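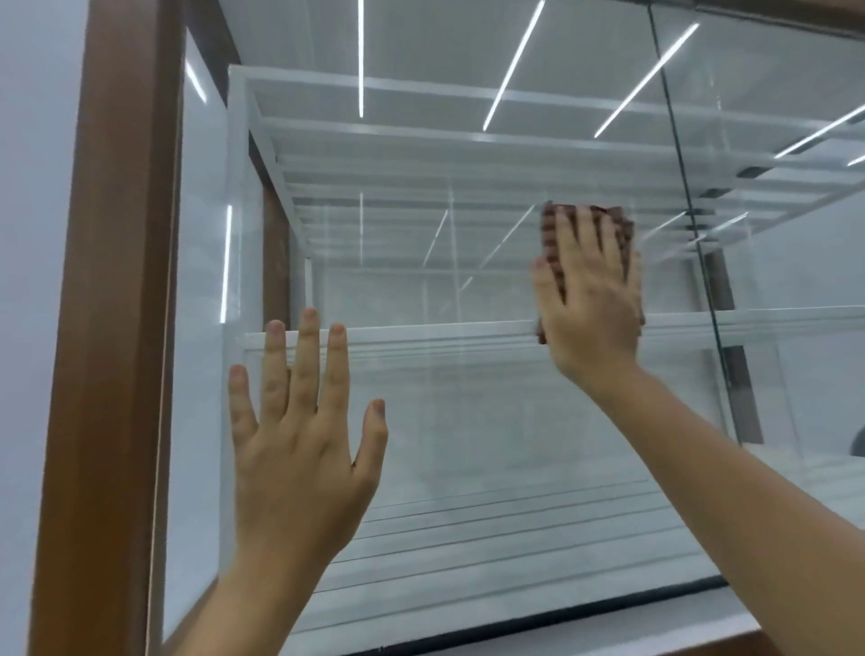 Última alteração: 13 de março de 2021

A CHAVE DO LILTHAM

A carta chegou com o selo torto. Trinidad Ledesma leu em pé, no corredor, ainda de casaco. Depois leu outra vez sentada. Dizia que a casa de Figueroa era dela, que havia uma dívida de 1000 e que o tio tinha deixado "o resto" em depósito no Liltham.

O resto. Que resto?

O tio consertava relógios. Vendia alguns, perdia quase todos. Não escrevia no Natal, não telefonava, uma vez mandou uma caixa com 3 peras embrulhadas em jornal e mais nada. Chegaram podres. A mãe guardou o jornal.

Apanhou o comboio da manhã. Chuva. Um homem à frente dela descascava uma laranja com tanto cuidado que ela ficou a olhar até a estação seguinte, e quando ele lhe ofereceu um gomo disse que não, e depois arrependeu-se. Passou o resto da viagem com sede.

Figueroa era uma rua e meia. O café, a farmácia, o largo com o coreto sem telhado. A casa ficava ao fundo, a porta inchada da água, foi preciso empurrar com o ombro. Lá dentro cheirava a óleo fino e a pão velho. Os relógios parados, cada um na sua hora. Pensou: alguém devia dar corda a isto. Não deu.

Na mesa da cozinha um papel escrito à mão.

"Se fores tu, Trini, a chave está no Plokus."

Só isto. A letra dele, inclinada, com pressa, como se já estivesse a sair.

Plokus. Procurou nas gavetas, atrás do fogão, debaixo do colchão. Nomes de parafusos, de molas, facturas antigas, um santo de barro sem mão. Foi ao café perguntar.

— Plokus era o cão — disse a mulher do balcão.

— Que cão?

— O do seu tio. Morreu há anos. Um bicho feio, mordia toda a gente menos o padre. Quer leite no café?

Queria. Bebeu a olhar para a rua. A mulher limpava chávenas e falava, falava. Que o tio tinha ido embora em setembro, a pé, com uma mala pequena. Que tinha pago a conta. Que nunca pagava a conta, e por isso ela percebeu logo.

— Percebeu o quê?

— Que não voltava, menina.

Voltou para casa pelo lado do rio. Atrás, no quintal, uma figueira, e debaixo da figueira uma pedra. PLOKUS, raspado a prego. Ajoelhou-se na lama com as meias boas. Escavou com uma colher de sopa, depois com as mãos. Não muito fundo, uma lata de bolachas. Por um momento teve medo que fosse o cão.

Era a chave. Pequena, de latão, embrulhada num lenço. E um bilhete de eléctrico já usado, da linha antiga, a que passava pelo porto. No verso, a lápis: Liltham, cacifo 8.

Dormiu no sofá. Dormiu mal. Às tantas um dos relógios bateu 2 vezes, sozinho, e ela sentou-se de repente com o coração na boca. Ficou a escuta. Mais nada. A chuva, a figueira a roçar no muro.

— Tio? — disse ela, e sentiu-se ridícula.

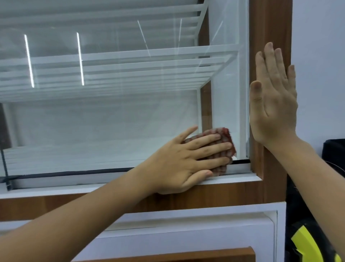

De manhã levou a mala para a paragem e não esperou pelo autocarro, foi a pé até a estrada, uma carrinha de fruta deu-lhe boleia. O rapaz que conduzia assobiava desafinado. Perguntou se ela ia de férias. Ela disse que ia buscar uma coisa. Ele achou bem.

O Liltham tinha sido hotel. Depois armazém, depois hotel outra vez, agora uma coisa entre os dois. Um rapazinho na recepção a fazer palavras cruzadas. Alcatifa verde, gasta no meio. Os cacifos ficavam na cave, ao lado das caldeiras.

— Precisa de assinar — disse ele.

Assinou. Na linha de cima, a assinatura do tio. Virou a página para trás. Outra vez o tio. E outra. Tinha vindo todas as semanas, durante anos, sempre à mesma hora.

— O que é que ele vinha cá fazer?

O rapazinho encolheu os ombros. Sete letras, embarcação antiga, sabe? Ela não sabia.

A cave quente, quente demais. Tirou o casaco. A chave entrou a primeira, sem esforço, e ela percebeu que a fechadura tinha sido oleada. Claro que tinha.

Abriu.

Cartas. O cacifo cheio até cima, tão apertadas que nenhuma caiu. Puxou uma. Para a mãe, a morada certa, o selo certo, nunca enviada. Puxou outra. Para ela, Trinidad, pelos anos. Dentro, uma nota dobrada, de um dinheiro que já não existe. "Compra qualquer coisa inútil."

Sentou-se no chão da cave, encostada às caldeiras. Leu. Ele contava do cão, da figueira, de um relógio que andava para trás e que um cliente se recusava a deixar arranjar. Contava que tinha ido ao porto ver partir o Cirkeo, o barco em que devia ter embarcado aos vinte anos e não embarcou, porque a mãe dela lhe pediu que ficasse. Ficou. Depois zangaram-se. Não dizia porque. Havia uma carta inteira só com a frase "não foi por causa do barco", repetida, a letra cada vez mais pequena.

A última não tinha selo. Só um nome no envelope, Trini, e a data de setembro.

"O Cirkeo ainda navega, imagina. Carga, pouca gente. Perguntei se levavam um velho que sabe acertar relógios e disseram que sim, riram-se mas disseram que sim. Os 1000 são do bilhete. Desculpa. Vende o relógio da sala, o alto, vale mais do que parece. Dá corda aos outros se te apetecer. Se não te apetecer deixa."

Releu. Riu-se, uma espécie de soluço. O velho não tinha morrido. A carta do selo torto dizia herdeira, dizia bens, não dizia morto, ela é que tinha lido morto. Andou dois dias de luto por um homem que estava no mar.

Subiu com as cartas enfiadas no casaco, o casaco atado pelas mangas. O rapazinho levantou os olhos.

— Tudo bem, senhora?

— Caravela não tem sete letras, pois não?

Ele contou pelos dedos.

— Oito.

— Então não sei.

Lá fora tinha parado de chover. Havia um banco virado para o porto, molhado, sentou-se na mesma. Guindastes, gaivotas, um barco ao longe que podia ser qualquer barco. Tirou uma carta ao acaso e depois uma caneta e nas costas do envelope começou a escrever, depressa, antes que lhe passase a vontade.

"Tio, as peras chegaram podres. A mãe guardou o jornal."

Parou. Que morada é que se põe a um barco?

Voltou para dentro, a perguntar se vendiam selos.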